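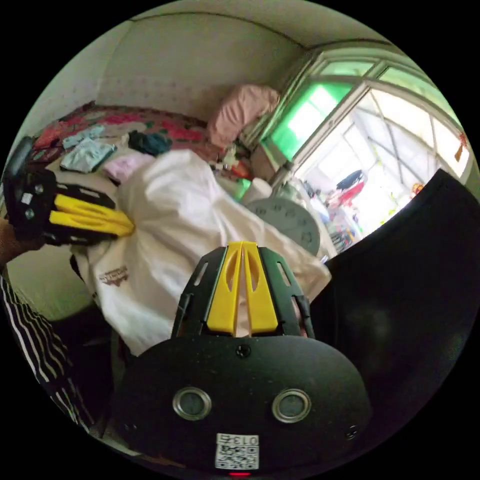 Hand-held gripper with two yellow fingers.

Trulstead Center for Arms Transfer Studies
December 14, 2023

1/ The Center has today released its review of portable rocket launchers supplied to the Gosura government under the Fotilach Agreement. The main findings are set out in this thread.

2/ The agreement allowed for the transfer of 800 launchers over two years. Delivery records made available to the Center show that 700 had reached the main depot at Dmytriv by the end of August.

3/ The supplying governments agreed to three conditions: a record of every serial number, a locked and guarded store at each site, and the return of spent tubes. The first has largely been met. The other two have not.

4/ Of the launchers delivered, 320 were sent on to forward units. The depot kept signed receipts for these, but many of the receipts give a unit name only, with no location and no receiving officer.

5/ Our lead author, Apostolos Sotiropoulos: "A receipt with no officer's name on it cannot be followed up. When a unit is moved or merged, the trail stops there."
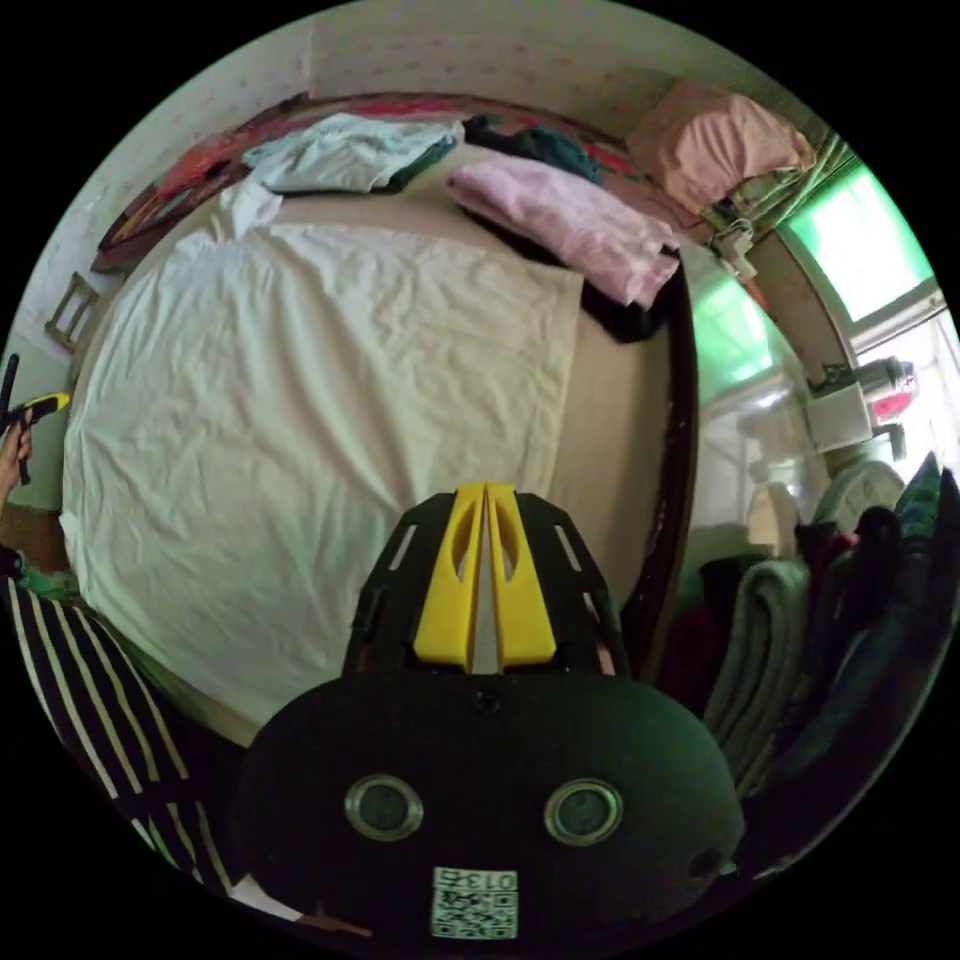

Trulstead Arms Bulletin, Issue 56

6/ The return of spent tubes remains the weakest part of the system. Forward units told our researchers that trucks going back to Dmytriv are used first for the wounded and then for damaged vehicles. Tubes are left at firing positions or buried.

7/ The Center found no evidence that launchers from this program have been sold or have crossed the border. Readers should note that our access was limited to the depot and two district stores. We were not able to visit the eastern sector.

8/ The Gosura defense ministry was given a draft of the review and replied in writing. It accepts the findings on receipts and disputes those on storage, stating that both district stores were under repair when our staff visited. The full reply is printed as an annex. 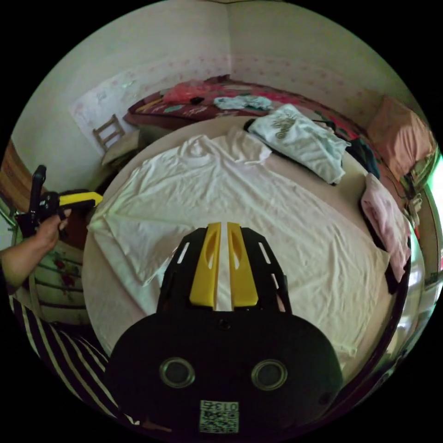 9/ Recommendations to the supplying governments: make the next delivery depend on complete receipts for the last one, and pay for a small inspection team based at Dmytriv through the life of the agreement.

10/ Recommendations to the Gosura government: name one officer in each brigade who answers for launchers and spent tubes, and report losses within 30 days. The present rule sets no time limit.

11/ The section on storage was written by Hatem Ait Ali, who also compiled the table of serial number ranges. Some entries in the table have been withheld at the request of the depot command.

12/ Corrections to Issue 56 will be posted as replies to this thread. Press inquiries should be sent to the Center's main office in Trulstead.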